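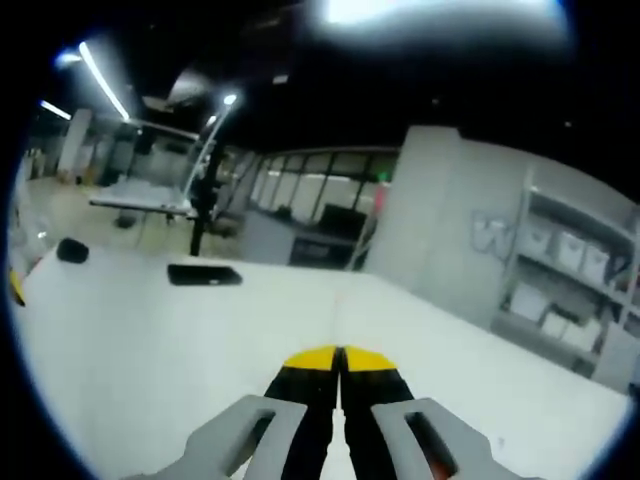 Fig. 2. A large white tabletop gives you plenty of room to work.

Section 4: Laying Out and Cutting Your First Pattern

Now for the fun part! You've printed your Kevley tote pattern, your fabric is pressed, and you're ready to turn a pile of paper into something you can sew.

1. Print the test page first and measure the square on it with a ruler. If it comes out small, open your printer settings, set the scale to 100 percent, and print it again.

2. Trim the right and bottom margins from every sheet, then tape the sheets together in rows. Match the notches, not the paper edges.

3. Fold the fabric with the right sides together and line up the selvages. Smooth it from the fold outward (a long ruler works beautifully for this).

4. Place the body piece on the fold. The grain arrow on the strap piece should run parallel to the selvage, so measure from both ends of the arrow before you pin.

5. Pin or weight the pieces, then cut with long, steady strokes. Keep the lower blade of your shears on the table the whole time.

6. Snip the notches no deeper than 1/8 inch and mark the pocket corners with chalk.

Note: Patterns printed before February use the older seam allowance. Check the corner of sheet 1; if it says Zerkach 165, add 1/4 inch all the way around.

Caution: Never cut with a rotary blade directly on a tabletop. Use a cutting mat, and close the blade every time you put it down, even for a second.

Keep your scraps! The bigger ones make lovely inside pockets, and you'll want a few for testing stitch tension in Section 5.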